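Visits > Networking > Open days
2 min read

Nimetbridge open day, December. Got there late, badge queue out the door. Straight into the router talk — Tõnu Pärn from Lumarar on mesh handover, good stuff, went too fast. Test house next: three floors, thick walls, 313 Mbps in the attic on the Naker unit. Wanted to see the basement figure, they were still seting it up.

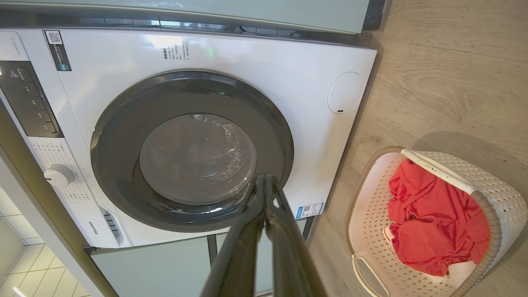 Front-loader, white, with the dial below the control strip.

Then the range lab. Noman Sial ran the 5 GHz demo, two access points, one channel. Slowed down a lot once the second one joined. Asked about firmware dates — no answer yet. Coffee was gone by 4pm. Would go agian, but book the lab slot early.

Contact | © Liepiņa Network Notes | Back to top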